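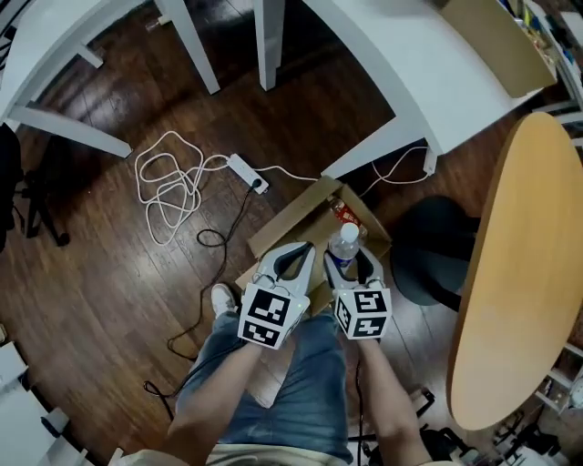

Print this story
E-mail this story

KETVILLE, Sep 18, 2026 - A shared workshop on the second floor of the old Bailly building has been spending its evenings on a pair of homemade grippers, the kind a person holds one in each hand and uses to pick things up, so that a robot arm can later be taught to do the same job. The pair is far enough along now that members have started packing and unpacking boxes with it, and they are pleased as can be.

The project goes by the name Stidby, which was the name of the workshop's first 3-D printer before it wore out, and it began last November with a single gripper that could close but had a terrible time opening again. Each one now has two pale gray fingers with black rubber on the inside, and a white cube on top printed with black-and-white square markers. The markers let a camera work out where the gripper is and which way it is tilted, and the members say getting those cubes to sit square on the body took longer than anything else in the whole build (there is a coffee can of rejected ones on the windowsill, and it is a full can).

Most of the work happens on the floor. The usual exercise is a cardboard box with its flaps folded out and a bottle of water standing inside, and the person wearing out their knees and back over it has to bring the fingers down on either side of the bottle, close them, lift, and set it down somewhere sensible. It sounds like nothing at all until you try it with a tool on the end of your arm, and then it sounds like a very good reason to sit down afterward.

Water bottles were chosen early on, partly for being cheap and partly for being difficult. Clear plastic is hard for a camera to make out, and a thin bottle will buckle if it is squeezed too firmly. The rubber pads are the third kind the group has tried. The first were cut from a bicycle tube and slid right off in warm weather, and the second were so sticky that the bottle came along when it was supposed to stay put.

The members have recorded 626 tries so far and would like to reach 3,000 before anything is handed over to the arm, which is being built separately on a bench at the other end of the room and has, at present, a shoulder and an elbow and no wrist. Packaged groceries come next after bottles, and then soft things such as socks and dish towels, which everybody expects to be a good deal more trouble.

Money has been modest. The workshop's members put in $20 apiece at the start, and the Momham Hardware store down the street gave a box of screws and springs and let the group go through its bin of returned extension cords. The printing was done in the workshop, a little at a time, whenever the machine was free of other people's chess pieces and drawer pulls. A good many parts were printed over again after a finger snapped in July, and the newer fingers are thicker at the base and have held up nicely.

The group is hoping to have the drawings tidied up by November so that anyone with a printer and some patience can make a pair at home. The drawings will be free, and a paper copy will be kept in the workshop for people who like to spread things out on a table and write on them. There are still a few measurements to settle, among them the size of the handle, which suits large hands very well and small hands not so well, and a smaller version has been promised to the younger members, who have been patient up to now.

Visitors are welcome to come up and try the grippers on any open evening, and there is no charge. The workshop has room for 100 people if they are friendly with one another, although the stairs are steep and the door at the bottom sticks, so give it a good push. Anyone with clean cardboard boxes to spare, shoebox size or larger, is asked to leave them just inside the door.

Print this story
E-mail this story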